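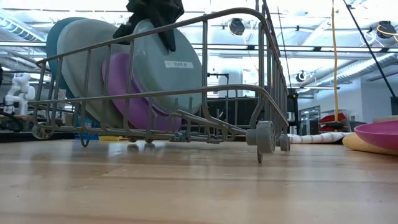
What rules do you post for a shared dish-loading bench?

Posted by gripper_sitter, 2021-08-26

Hi all! I've been handed the job of writing the house rules for our manipulation bench and I'd love to steal from people who have done it before. We're a small group (the project is called Funel) and our task is about as homey as it gets: black arms clamped around a wooden table, a wire dish rack, some colored plates, a couple of bowls, sponges, dish soap. The arms load and unload the rack, somebody resets everything, and off we go again. We logged 343 runs in January and I would call maybe half of them comparable with each other, which is what started this whole thing.

My trouble is that we have two kinds of rules tangled together. One kind is about people not getting pinched or bonked. The other kind is about the data being worth keeping. Right now they live on the same sheet of paper, in the order somebody thought of them, so "keep hands out while arms are live" sits between "return the sponge" and "don't rename the log folder." New folks read it once and then do whatever the last person did.
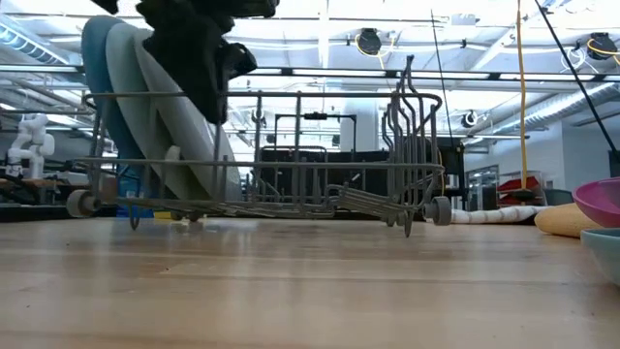
The sheet says the rack has to be "in its normal position" before a run. I wrote that line myself, so I can complain about it. Does normal mean flat? Square to the table? Does it matter if it's sitting at an angle after the previous run? I say it does, my bench partner says the policy ought to cope with any angle, and we've both been logging our runs under the same task name. Oops.

Same story with the plates. We put stickers on them (PLATE 28 and so on) so the log can say which ones were in the rack and in what order, but the sheet never says you must write it down, so people write "4 plates" or nothing at all.

Then there's the people side. These are light arms, and everybody gets comfortable with them fast. I've caught myself leaning in to nudge a plate with the teleop still on. Our lead wants a hard rule with a distance in it. I worry that if I write a distance everyone ignores, they'll start ignoring the rest of the page too.

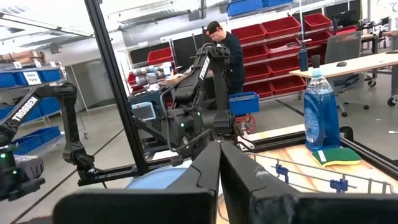 One more wrinkle: the room is shared. There are other arms and other benches, people walk behind the cell to get at the parts bins, and the desks are right there. Somebody working at the next bench over has no idea whether our arms are about to move. We do have an e-stop, but it's on the operator's side, which doesn't help anyone coming around the back.

So, what's on your sheet? How long is it? And do you keep the safety stuff and the data stuff together or split them up? I'd be happy with one good page.

torque_and_toast

Split them. Do it today, you'll feel better.

I run a bench at Mistmont and we had the exact same mixed-up sheet (ours had a rule about the coffee maker in the middle of it). What we have now is a safety card, bolted to the frame at eye level, and a run checklist that lives on the operator screen and has to be clicked through before recording starts. The safety card has six lines and I'll fight anybody who wants to add a seventh. Ours reads, more or less:

Arms are live whenever the light on the post is on. Treat them as moving.
Hands go in the work area only after the operator says "paused" out loud and you say it back.
The operator keeps one hand free for the stop, always.
Tie back hair, lanyards, drawstrings, headphone cords.
Anyone can hit the stop for any reason, and no one asks why until the arms are down.
After a stop, the operator restarts. Not the person who pressed it.

That say-it-back thing feels silly for a week and then you can't imagine doing it any other way. It fixes your leaning-in problem better than a distance does, in my experience. If your lead really wants a number, measure the full reach of your arms plus whatever they could be holding, and put tape on the floor there. People will respect a line they can see. Our tape is at 800 mm from the table edge, but please don't copy my number, it comes from our arms and our table and your setup will be different.

For the back side: get a second stop button. It's the cheapest fix on your whole list. Wire it in series with the first one, put it where a person coming around the back would naturally reach, and press both of them every morning before the first run. A button you haven't tested is a decoration.

On the rack question, you and your partner are both right, you just need two task names. Call one "rack fixed" and one "rack free." For fixed, mark the table with tape corners and put the rack back on them every reset. For free, let it sit however it likes and take a still from overhead at the start so you can recover the pose later. The only bad choice is mixing them under one name, and I say that as someone who threw out a month of work over it.

gripper_sitter (original poster)

Oh, this is so useful, thank you! Two task names, of course. I'm a little embarrassed. The say-it-back rule is going on the card tonight.

A follow-up, if anyone has patience left: what about all the extra stuff on the table? We keep a towel, the soap bottle, sponges and a spare plate or bowl out as clutter, on purpose, so that the policy doesn't only ever see a bare table. But everyone's idea of clutter is different, and the same goes for the cables on the floor beside it. I have no idea whether either of those belongs in the rules or whether I'm getting fussy.

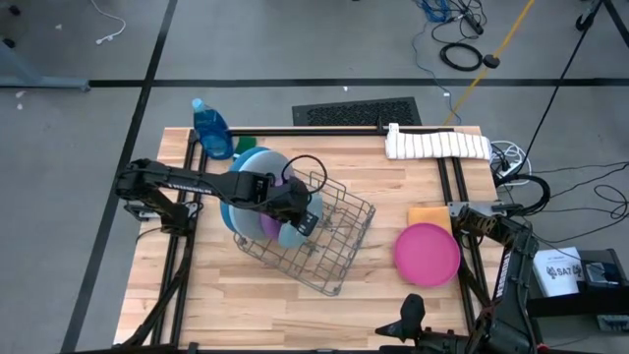

old_plc_hand

You're not being fussy about the cables. I came from factory automation (packaging lines, then a long stretch at Carnegie doing integration) and the thing that hurt people on my sites was mostly floors. Loose cable in a walkway is a trip, and a trip next to a live arm is a trip into a live arm. Rule: no cable crosses a route where people walk unless it's under a cover or overhead. Power strips get fixed to the bench leg or the frame, off the floor. Check it at the start of each shift and write your initials.

I'd also say do a proper risk assessment before you write any rules at all. Doesn't have to be fancy. Walk around the bench with a clipboard, list what could move, what could pinch, what could fall or break (are those plates ceramic? then you need a dustpan and a rule about shards), who could be standing there, and what you're going to do about each one. ISO 12100 lays out the general approach, and 10218 is the one for industrial robots. Your safety office may have its own opinion on what applies in a research room, so ask them. They like being asked.

One disagreement with the reply further up. A spoken "paused" is fine as a habit but it is NOT a safeguard. A software pause can be un-paused by a bug or an elbow. If hands are going in for more than a quick nudge, I want the arms down and the stop pressed in. Watch out for one thing there: some arms go limp when power drops, so find out how yours behave and park them in a resting pose first.

As for the clutter, I don't know anything about training policies, so I'll leave that to the rest of you.

platewrangler

clutter: make a list of allowed items, give each one an ID like your plates, and have the script pick which ones come out for each run. people are terrible at random. we let operators choose for a while and the towel ended up in the same corner every single time lol

also reset limit. we swap operators after 15 resets, tired people put plates back crooked

Comments (4)

bin_there: Seconding the second e-stop. We put ours off for a year and then installed it in an afternoon.

torque_and_toast: Fair point from old_plc_hand about the software pause. Our operator does press the stop before saying "paused," I should have written that down. Which I guess means our card needs fixing too.

wireframe_w: Does anybody have a checklist template that works with Plundier? Ours lets you skip every box with the enter key.

gripper_sitter: Draft is up on our wall, two pages now, one red and one white. Cables get sorted tomorrow. I'm still arguing with my bench partner about where the tape corners go, but at least we're arguing over a ruler. Thanks, everybody!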